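## 4. Aufbau und erste Greifübung

Jetzt kommt der schönste Teil der ganzen Anleitung: Der Arm bekommt seinen festen Platz und darf zum ersten Mal nach etwas greifen! Die Servos sollten nach Kapitel 3 bereits ihre IDs haben, und die Jarkix-Software läuft auf dem Rechner. Wer die IDs noch nicht vergeben hat, blättert bitte zurück, denn im zusammengebauten Zustand ist das eine elende Fummelei.

### 4.1 Arm aufstellen

1. Legt die dunkle Matte auf einen stabilen Tisch und streicht sie glatt. Eine helle Tischplatte darunter ist prima, dann sieht man die Mattenkante auch im Kamerabild gut.
2. Stellt den Arm mit der Grundplatte an den hinteren Mattenrand. Der Greifer zeigt nach vorn zur Arbeitsfläche.
3. Sichert die Grundplatte mit den beiliegenden Klemmen und rüttelt einmal kräftig am Unterarm. Wenn die Platte kippelt, nachziehen.
4. Prüft, ob der Arm beim Drehen nirgends an die Rückwand stößt. Bewegt ihn dafür stromlos und mit der Hand, ganz langsam, bis zum Anschlag in beide Richtungen.

> **Vorsicht:** Netzteil erst einstecken, wenn Schritt 4 erledigt ist. Die Servos fahren beim Einschalten in die gespeicherte Nulllage, und das geht flotter, als man denkt.

### 4.2 Kabel führen

Die Kabelführung entscheidet darüber, ob der Arm nach einer Woche noch so geschmeidig läuft wie am ersten Tag. Also nehmt euch Zeit dafür, es lohnt sich wirklich!

1. Führt das Greiferkabel in einer lockeren Schlaufe oben über den Arm. Die Schlaufe darf ruhig etwas albern in die Luft ragen.
2. Lasst das zweite Kabel seitlich am Arm zur Grundplatte hinunterhängen.
3. Beugt und streckt jedes Gelenk einmal ganz. Kein Stecker darf dabei auf Zug kommen.
4. Erst danach Kabelbinder setzen, und zwar nur an den festen Teilen, nie über ein Gelenk hinweg.

Für die Greifübung genügen ein kleiner, weicher Zylinder und ein Becher als Ablageort. Der Zylinder liegt quer vor dem Arm, in Reichweite der Backe, und der Becher steht rechts davon nahe der hinteren Mattenkante.
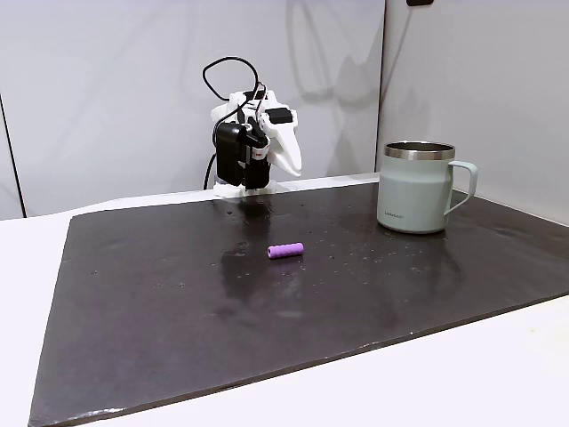 Giang Tô hält dagegen, die Schlaufe dürfe gern kürzer ausfallen: Bei ihrem Arm habe sie sich in der obersten Stellung am Gehäuse verhakt, und seit sie das Kabel um drei Zentimeter eingekürzt habe, sei Ruhe.

Ein guter Hinweis, den wir in die nächste Fassung der Teileliste übernehmen. Bis dahin gilt: Fahrt den Arm nach dem Verlegen einmal in die höchste Stellung und schaut von der Seite, wo die Schlaufe hinwandert.

### 4.3 Nulllage und Greiferweg einstellen

1. Netzteil einstecken, dann das USB-Kabel. Die Reihenfolge ist wichtig, sonst meldet Jarkix einen Busfehler.
2. Unter *Arm → Kalibrieren* den Punkt *Nulllage* wählen. Der Arm wird weich und lässt sich von Hand führen.
3. Bringt alle Gelenke in die Mittelstellung und bestätigt mit *Übernehmen*.
4. Wechselt zu *Greifer*. Schließt die Backe von Hand, bis sie gerade anliegt, und speichert den Wert.
5. Öffnet sie ganz und speichert auch diesen Wert.

Bei unserem Werkstattarm liegen die beiden Werte bei 840 (geschlossen) und 1077 (offen). Eure werden anders aussehen, je nachdem, wie das Servohorn auf der Verzahnung sitzt. Tippt unsere Zahlen also bitte nicht einfach ab!

> **Hinweis:** Brummt der Greifermotor im geschlossenen Zustand, drückt er gegen den Anschlag. Den Schließwert in kleinen Schritten Richtung »offen« verschieben, bis das Brummen aufhört.

### 4.4 Der erste Griff

1. Stellt die Geschwindigkeit auf die kleinste Stufe.
2. Legt den Zylinder in die Mitte der Matte und fahrt den offenen Greifer darüber.
3. Senkt den Arm ab, bis die Backenspitze knapp über der Matte steht.
4. Greifer schließen, anheben, kurz warten.
5. Über den Becher schwenken und loslassen.

Klappt es dreimal hintereinander, speichert den Ablauf als eigenes Programm. Rutscht der Zylinder weg, sitzt der Griffpunkt meist zu weit vorn an der Spitze. Setzt ihn etwas tiefer in die Backe, dann hält auch glattes Material wunderbar.

### 4.5 Pflege der Arbeitsfläche

- Matte vor jeder Sitzung mit einem fusselfreien Tuch abwischen und trocknen lassen. Den Arm vorher vom Strom trennen.
- Keine Sprühreiniger in Richtung der Servos benutzen. Immer erst aufs Tuch sprühen.
- Gedruckte Teile auf feine Risse absuchen, vor allem am Ansatz der Greiferbacke.
- Schrauben der Grundplatte nach den ersten Betriebsstunden nachziehen.

Ersatzbacken lassen sich mit der Datei aus dem Ordner *Mandach* selbst drucken. Weiter geht es in Kapitel 5 mit der Kamerahalterung.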